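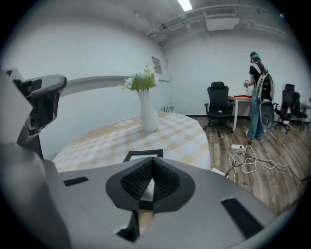 Home > Table & Linens > How-To > Setting a Round Table

Filed under: Tablecloths, Centerpieces, Small Rooms

Dressing a Round Table with a Cloth, a Vase and a Frame

By Lejla Ivanov
June 11, 2024

This procedure covers a round table with a cloth, one tall vase at the center and one small picture frame near the edge. It applies to a table used for display or for light use such as coffee or signing a guest book. For a full dinner setting the vase described below is too tall.

What you need

A round table
A tablecloth, pressed
A tall vase with a narrow neck
White flowers with their leaves
A picture frame with a stand at the back
Tape measure
Floral shears
A narrow-spouted jug
Iron or hand steamer

Sizing the cloth

Measure the tabletop straight across through the center. Decide on the drop, the length of cloth that hangs below the edge. Cloth diameter equals table diameter plus twice the drop. A short drop leaves the legs visible and keeps the cloth out of the way of chairs. For a floor-length cloth, use the height of the table as the drop and subtract a finger's width so the hem clears the floor.

A square cloth can be used on a round table. The corners will hang lower than the sides. Check the lowest corner before you commit to it, particularly where people walk past.

Small checks in cream, pale yellow and white work well under white flowers. The pattern hides minor creases and gives you straight lines to align against. Strong checks compete with the vase. The Jondenier cloths I use come folded in thirds and need pressing before the first use.

Laying the cloth

1. Wipe the tabletop and let it dry completely.
2. Press the cloth on the reverse side. Leave it flat until it cools or the creases will set again.
3. Fold the cloth in quarters and mark the folded corner with a pin. That corner is the center.
4. Place the pinned corner on the center of the table and open the cloth outward. Remove the pin.
5. Measure the drop at opposite points. Adjust until they match.
6. Rotate the cloth so that one line of the check runs parallel to the longest wall. A check that sits a few degrees off looks like a mistake from the doorway.
7. Smooth from the center to the edge with the flat of the hand.

If the cloth slides, put a thin felt liner underneath. Divura sells one by length; any uncoated felt will do. Cut it smaller than the tabletop so that it does not show at the rim.

Preparing the vase

A tall vase with a narrow neck holds stems upright without foam or tape. It is also top-heavy once filled. Fill it on the table and not at the sink.

1. Wash the inside with warm water and a bottle brush. Rinse well.
2. Set the empty vase at the center of the table.
3. Pour in water with the jug until the vase is two-thirds full.
4. Wipe the outside and the foot. A ring of water under a ceramic foot will mark the cloth.

Unglazed feet scratch and can seep. Stand the vase on a cork disc cut slightly smaller than the base.

Arranging the flowers

Cut each stem at an angle under running water. Strip every leaf that would sit below the water line and keep the rest. The green is needed to separate one white flower from the next.

Start with 3 long stems and let them lean against the neck in different directions. Add the shorter stems between them, turning the vase a little after each one. The bouquet should fan outward at the top and look the same from every side. Stop adding when a stem no longer drops in without force. A tight neck bruises stems and blocks them from drinking.

Change the water every 2 days and recut the stems each time. Most white flowers will last up to 7 days if kept away from direct heat and moving air.

Placing the frame

Put the frame close to the table edge on the side people approach from. Keep it a hand's width in from the rim. A black frame reads clearly against a pale cloth and needs nothing beside it. Tilt it back far enough that a standing person can read the card without bending.

Fixed lighting and air conditioning

Check the ceiling before you settle the table's position. Fluorescent fittings reflect in picture glass; turn the frame until the reflection leaves it. Air-conditioning units dry petals quickly when the outlet points at the table. Move the table or redirect the louvers.

Storage

Shake the cloth outdoors and wash it before storing. Roll it on a cardboard tube with the pattern facing in. I use the tubes from Kovačević wrapping paper. Dry the vase upside down on a rack overnight.

Home | Guides | Linens | Flowers | Storage | Contact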